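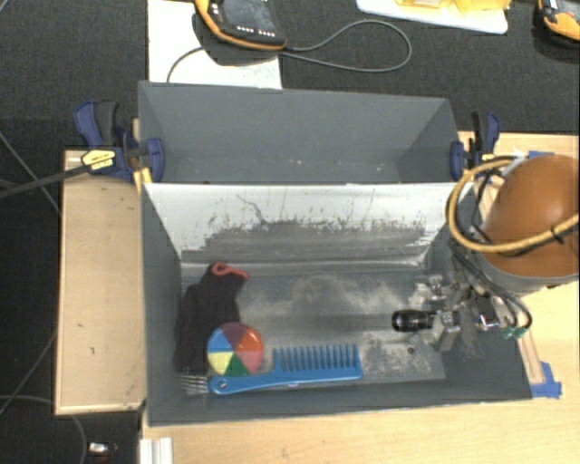 A disc, a comb, a fork and a piece of dark fabric in the grey bin at Villness.

Features > Technology > Long Reads

Filed under: Machines & Making

Grasp, lift, drop, repeat

The robot arm at Villness does the same job all day and most of the night. It reaches into a grey bin, closes on something, lifts, and lets go. A computer in the next room writes down what the arm was told to do, what the sensors read while it did it, and whether anything was in the gripper at the top. Then the arm goes back in.

The people who run it call one of these rounds an attempt. An attempt can be a good grab, a bad grab or a grab at nothing, and all three are kept. The project is named Usamar, and its aim is to teach a machine to pick up household things it has not been shown before, working from a large pile of its own past tries. There is no list of rules in it saying how a comb should be held. There is a record of what happened each time the arm went for the comb, and the learning program is left to find the pattern.

I spent two days there in May. The building is a former seed store on the edge of a light industrial estate, with a kitchen at one end and carpet nearly everywhere else. It is quieter than I expected. The arm makes a low whine when it turns and a click when the fingers close, and after an hour I had stopped hearing either.

The bin has sloping walls, so that things which get pushed to the side tend to slide back toward the middle where the arm can reach them. It is clamped to a wooden platform with ordinary bar clamps, the kind sold for gluing up tabletops. An earlier bin was bolted down, and moving it took most of a morning. With the clamps it takes a few minutes, and the bin gets moved a lot.

The choice of objects matters more than the furniture. The store cupboard at Villness holds 141 of them, each with a number on a card, and they were bought at hardware shops and dollar stores or brought from home. A handful go in at once. The team wants a mix of hard and soft, flat and round, shiny and dull. A fork is difficult for an arm because it lies close to the floor and the fingers have to come down at nearly the right angle. Cloth is difficult in another way: almost any grab will get hold of it, but it folds, and the next time the arm looks it has a different shape.

Flat discs are the least popular item with the staff. When a disc lies flat the arm may try for it dozens of times in a row with nothing to show. Those tries go into the record like the others. A program that has only seen success, I was told, will expect to succeed at everything — and will keep reaching for the disc. 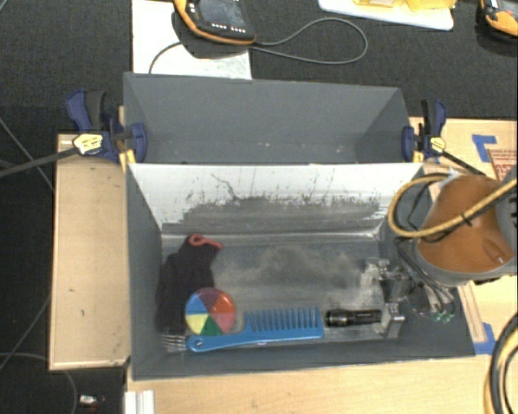 USAMAR DATA COLLECTION GROUP — VILLNESS WORKSHOP

On a good day the setup gets through 909 attempts. On a bad day a cable works loose at breakfast time and the figure is much lower. A person checks the bin at the start of each shift, swaps objects according to a printed sheet, and notes the swap in a log. The sheet is made up by a small program called Cisternas, which tries to see that every object spends time beside every other. Two things lying together make a different problem from the same two things apart. A comb under a disc cannot be picked up the way a comb on its own can, and a fork under the comb is harder again.

The early sheets were done by hand, and the group found later that people had favourites. The flashlight had been put in far more often than the sponge. Some weeks of work had to be given less weight when the training was done, and a few of the newer staff spent a dull month making up the difference.

Dirt is the other running topic. The bin picks up scuffs and dust, and the group has argued over how often it should be cleaned. One view is that a wiped bin gives the cleanest readings. The other is that real kitchens and garages are not wiped between every reach, and a machine that only knows a spotless floor will be thrown off by crumbs. For now the bin is cleaned on a schedule, and its state is entered in the log with a score from one to 5.

The gripper wears too. Its parts are checked at the end of each block of 160 hours, and anything bent or loose is replaced before the arm goes back to work. The replacements come from Fedetti, a small machine shop two towns over that also makes parts for milking equipment. A change of fingers is noted in the record, as even a small difference in shape will alter which grabs work.

What comes out at the end is hard to look at. I was shown a screen of it, rows of numbers with a time beside each, and a column at the far right holding a one or a zero for held or not held. Training on the whole set takes several days. After that the new version is put on the arm and the collecting starts over, this time with slightly better guesses about where to reach.

When I left in the late afternoon the next sheet had been printed and was lying on the kitchen counter, and someone was looking through the cupboard for the second glove.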